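# Los robots que aprenden a ordenar

¿Has visto alguna vez un robot que trabaja con ropa? En la empresa Fukitz, en la ciudad de Gildale, hay un taller donde llegan cosas que la gente olvida en los trenes: chaquetas, bolsas, paquetes de galletas, bufandas. Todo se tiene que mirar, separar y guardar hasta que el dueño viene a buscarlo. En marzo llegaron 2857 objetos. ¡Es mucho para un solo mes!

Antes, todo este trabajo se hacía con las manos. Gadisa Feyisa trabaja en el taller desde hace 13 años y lo conoce muy bien. Él cuenta que lo más cansado era vaciar las bolsas. Dentro de una bolsa las cosas están mezcladas, la ropa tapa los paquetes y las correas se enganchan.

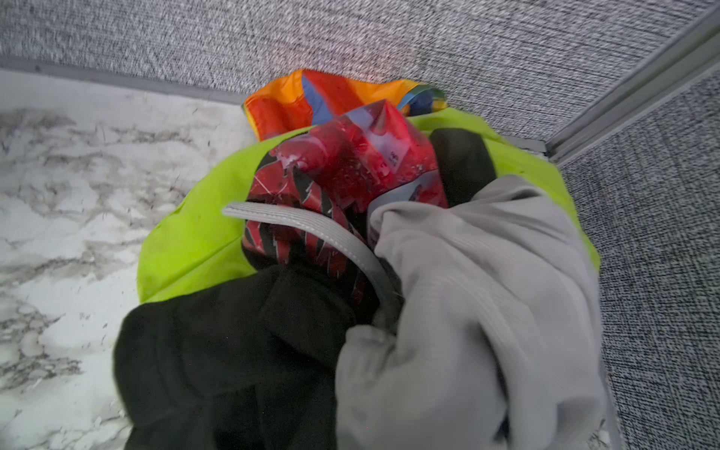 Para una persona es fácil saber dónde termina un jersey y dónde empieza otro. Tú metes la mano, tocas y ya lo sabes. Para un robot es muy difícil, porque la tela cambia de forma cada vez que se mueve. Una caja siempre es una caja, pero una camiseta puede ser plana, redonda o larga como una serpiente.

Por eso los robots necesitan practicar. En Fukitz los ejercicios se llaman «Norka», y los hay de muchas clases: coger una prenda, sacar un paquete, poner las cosas de comer a un lado y la ropa a otro. El robot usa pinzas, que son como dos dedos que se abren y se cierran. También tiene cámaras pequeñas cerca de las pinzas, para mirar de cerca lo que va a coger.

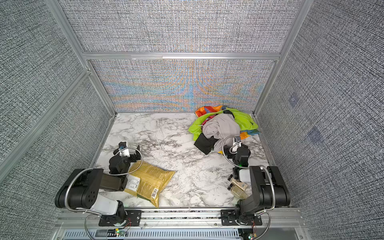
¿Y qué hace ahora Gadisa? Su trabajo ha cambiado bastante. Por la mañana prepara los objetos para los ejercicios y después mira en una pantalla los errores del robot. Si la pinza coge dos prendas a la vez, él lo apunta. Dice que al principio le daba un poco de miedo, pensaba que la máquina le iba a quitar el puesto. Tuvo que estudiar un curso de 2 meses y algunas cosas le costaron mucho.

Hay tareas que las personas siguen haciendo mejor:

- hablar con alguien que está triste por haber perdido su abrigo favorito
- decidir si una cosa rota se puede arreglar
- leer un nombre escrito a mano dentro de una mochila

También hay cosas que a los trabajadores no les gustan. Las máquinas hacen ruido, y cuando se paran hay que esperar al técnico. Una compañera de Gadisa prefería el taller de antes, cuando se podía charlar más, y pidió pasar a la ventanilla donde se devuelven los objetos. Allí está contenta.

### Palabras nuevas

**Automatizar:** hacer que una máquina realice una tarea que antes hacía una persona.

**Pinza:** la parte del robot que sirve para agarrar.

**Prenda:** cada pieza de ropa, por ejemplo un pantalón o un jersey.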